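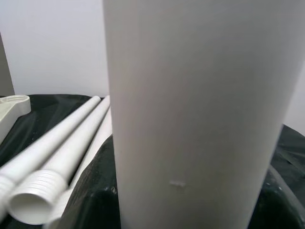

White tubes for the garden table, no labels on them yet.

Ticket 2738
Subject: Vama label printer skips every other label, then stops
Opened by: Lajos Szénási, Mustach back office
Site: Manzano stockroom
Priority: was Normal, now High
Status: Closed

What's happening
Label printer in the stockroom feeds a blank between each printed label. After a while it stops, orange light, says media error on the PC. Turning it off and on gets us going for a few labels then same again. Was fine last week. Nothing changed that I know of. Need this fixed before Friday, we have the whole garden range to tag and shelf tickets to redo because of the price change.

What I tried
Off and on. New roll. Different USB port. Opened the lid and blew in it. Reinstalled nothing, didn't want to make it worse.

Software is Cekholm on the stockroom PC, the one by the roller door. Printing from the items screen like always.

Support, first reply
Hi Lajos, thanks. Few questions. Are the labels the same size as before? Is the text sitting in the right place on the ones that do print? And does the printer's own test page do it too? Hold the feed button down while you switch it on, let go when the light blinks, it should spit out a setup page.

Lajos
Same labels, same box. Well, new box, same supplier. Text is a bit low, bottom of the barcode is right on the edge and a couple of them got chopped. Will do test page after lunch, a delivery is in the way of the printer.

Lajos, later
Test page done. Ran across 3 labels and the lines are not broken up where the gaps are. Looks like it has no idea where one label ends. Is that normal?

Support
For the setup page, yes, it ignores the gaps. What does it say next to Media Type?

Lajos
Continuous.

Support
OK that's one thing. Your rolls have gaps so it should say Gap. On Continuous it guesses the length from whatever the PC sends, so it creeps. Go to printer preferences, Stock tab, change Media Type to Gap, Apply. Then calibrate: lid shut, hold feed until two blinks, let go. It will run out a few blanks and pull up at a gap.

Lajos
Changed it. Calibrated. It ran out a foot of labels and didn't stop, I had to pull the plug. Tried again, same.

Support
Is the sensor under the roll clean? There's a little slider with an arrow on it, it should be lined up with the middle of the roll. Wipe it with a dry cloth or a cotton swab. No sprays please.

Lajos
Slider was way over to the left. No idea who moved it. Moved to the middle, wiped it, some gum on it came off. Calibrated, stopped at a gap this time. Printed 5 labels from Cekholm, all good, no blanks. Leave this open till tomorow please, I don't trust it.

Status changed to Waiting on customer

Lajos, next morning
Back to blanks. First one off the printer was fine and then blank, print, blank, print. Checked the slider, still in the middle. Printed the setup page again and Media Type is back to Continuous!! I did press Apply.

Support
So something is putting it back. Does more than one person log on to that PC?

Lajos
Yes, morning crew has their own login. And the Cekholm thing starts by itself when anyone logs on.

Support
Right. Two places to look. First, preferences are saved per user, so you need the printing defaults and those are somewhere else: Printer properties, Advanced, Printing Defaults, same Stock tab. Set Gap there as well. Second, in Cekholm go to Setup, Labels, and open the template you use. There's a box for Override printer stock settings. Tell me if it's ticked and what is under it.

Lajos
Ticked. Under it: Continuous, and a label height that isn't ours. It's too tall. That would be the blank, right? It thinks one label is two labels.

Support
Yes, that explains it. Untick the box, save the template, close Cekholm fully and open it again. Check the template list too — if there are copies with nearly the same name, each one carries its own setting.

Lajos
There are 4 of them. Shelf, Shelf new, Shelf new 2, Garden. Garden is the one with the tick, and Shelf new 2 as well. I think someone copied one off the other when we did the spring stuff in January. Unticked both. Deleted Shelf new 2, nobody here could say what it's for.

Restarted. Logged in as me, printed a strip of garden labels, fine. Logged in as morning crew, fine. Off and on, fine. Setup page says Gap.

One more thing while I've got you. The big labels don't stick on the plastic stuff. They lift at the corners by next day. Paper ones on cardboard are ok. 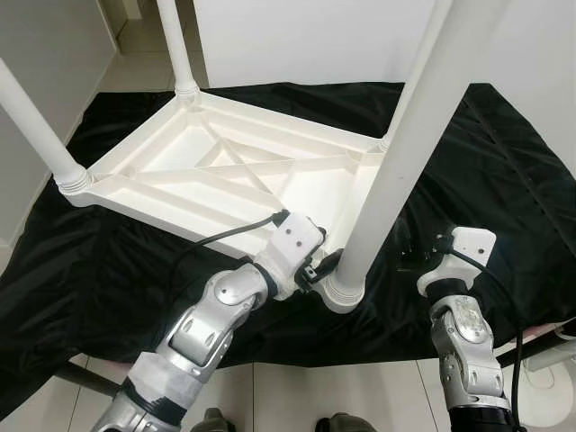

Table upside down on the black cloth, ribs and corner sockets showing.

Support
On smooth plastic the ordinary paper label often lets go, and on anything ribbed or curved it's worse as only part of the glue touches. Pick a flat bit, wipe off the dust, press it down with a thumb for a few seconds. If it still lifts ask your supplier for the same size with permanent adhesive. If the new roll is a different thickness you'll need to calibrate again, same as above.

Lajos
Will ask. For now we're putting the tag on the hang card. Also is it ok to leave rolls on the shelf over the heater?

Support
Better not. Heat makes the glue creep out at the edge, could be the gum you wiped off the sensor. Any cool cupboard will do.

Lajos
Moved them. Did the garden range this afternoon, no blanks, no orange light. Bit of a stripe down the left side of the barcodes but the scanner reads them.

Support
The stripe is most likely dirt on the print head. Switch off, let it cool, wipe the head with one of the cleaning pens from the printer box, always the same direction. If the stripe stays put after that it's a worn spot and the head wants changing. Not covered by this ticket so please open a new one if it gets there.

Lajos
Pen did most of it. Faint line left, can live with it. Close it.

Resolution
Sensor slider off center and dirty. Label templates Garden and Shelf new 2 in Cekholm were overriding the stock type with Continuous and the wrong height. Override removed, default set to Gap for all users, printer calibrated.

Follow up
Site to write down the right stock settings and tape them inside the printer lid. Support to check if the other Mustach stores have the same Garden template, it may have been sent round.

Status changed to Closed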